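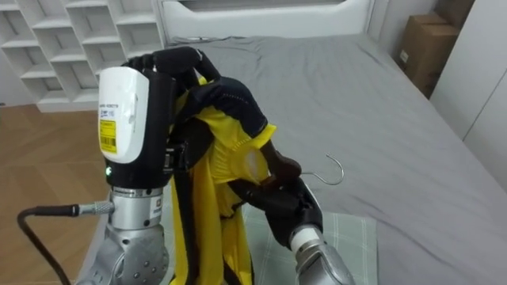 Ayane Iwasaki replied: The Vuliren safe in our records office locks out for 13 minutes after repeated wrong codes. Our policy requires that a service visit be requested only once the keypad battery has been replaced. Has that been done?

Minami_Facilities
The battery was replaced on May 27, 2021. The lockout continues, and the supervisor code is refused. Skirnora has quoted $400 to drill the door.

visto17
Drilling should be a last resort. Please ask Skirnora for a written statement that other methods were tried first.

Ayane Iwasaki
I must disagree in part. On the older keypads, a refused supervisor code usually means a failed circuit board, and the door will have to be drilled in any case. Delay only adds a second call fee.

visto17
A new keypad can be plugged in from the outside on many units. The codes are stored in the lock body.

Minami_Facilities
Thank you both. A replacement keypad has been requested under work order 1553. The drilling quote remains open until then.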